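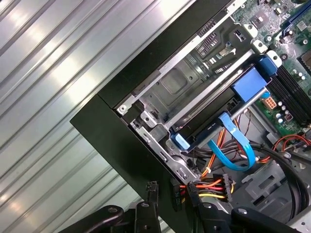 I finished Flemuvik for the second time last week, in the Crichton edition, and I want to set down how the two English versions differ while the differences are still fresh. The first time through I read the older Horkska paperback, which is out of print but turns up in used bookstores with its spine cracked at the same place, near the harbor inquest.

The basic difference is length. The Crichton text has 78 chapters. The Horkska text has 73. The jacket copy on the older book calls it complete and unabridged, and it has no translator's note, so a reader coming to it cold would have no reason to suspect anything. I didn't. I thought the middle section was abrupt and put it down to style.

All 5 missing chapters concern the surveyor, Ila. In the longer version she measures the same stretch of shoreline over and over, and each chapter reports her figures along with small changes in the method: a shorter chain, a different starting post, low tide instead of high. Very little happens in them. They run two or three pages each and could be mistaken for filler, and I suspect an editor did mistake them for that. But the inquest depends on them. When the magistrate asks how far the boathouse stands from the water, the reader of the full text already has several answers and knows the conditions attached to each one. The reader of the short text gets a number.

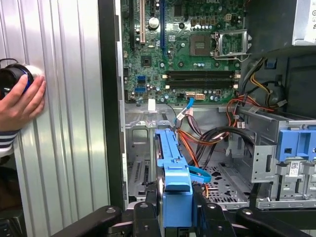
The structure is easier to see in the Crichton edition for another reason, which is that it restores the part headings. Six parts, each headed with a date and a tide reading. The Horkska paperback runs everything together with line breaks. Part three, the longest, turns out to be built almost entirely of documents: letters, a bill of sale, two depositions, a page from a parish register. Reading it with the headings in place is like looking at a desktop tower with the side panel off, where the board and the wiring and the drive bays are all in view and you can follow one thing to the next. I drew up a table of which document cites which. The bill of sale is cited four times and quoted in full only once, by the least reliable witness.

The new translation is plainer at the level of the sentence. The older one likes inversion ("Long had he waited") and keeps the formal address by way of "sir" and "madam" in places where two cousins are arguing over a fence. The new one drops both. I prefer it on the whole, with one reservation. The magistrate should sound stiff, and here he talks much like everyone else.
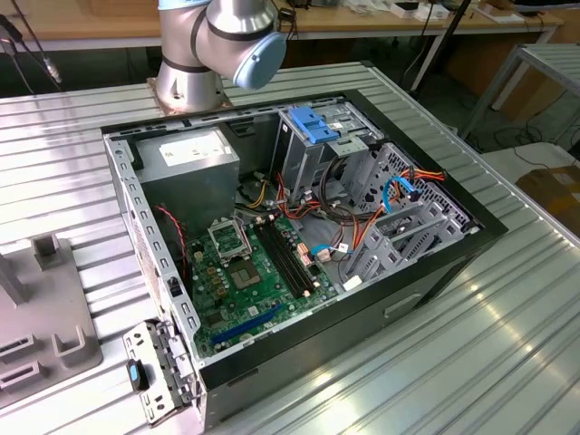

Desktop tower, side panel off, CPU socket empty

A few smaller points, for anyone who owns both. The epigraph differs. The map in the Crichton edition has a scale bar and the older map doesn't, a real loss in a book about measurement. The chapter in which the ferry fails to arrive has moved: it comes before the funeral in the long text and after it in the short one. I can't tell which order the author intended. The long order makes the brother's absence an accident, and the short order makes it look like a choice — that is a large change to hang on one transposition.
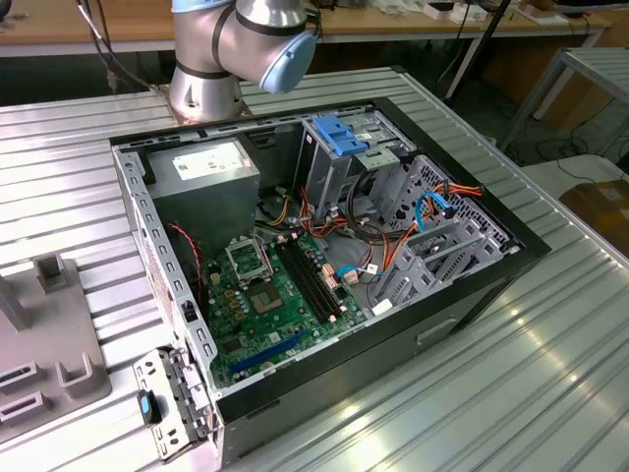
Posted by Flora Tennant, Thu 1 March

Filed under: translations, rereading

If you are going to read it once, read the Crichton. Keep a pencil handy for Ila's figures, which are given in chains in the early chapters and in yards later on, without comment. I plan to go back to part three in July, when I should have a copy of the original to check the funeral chapter against.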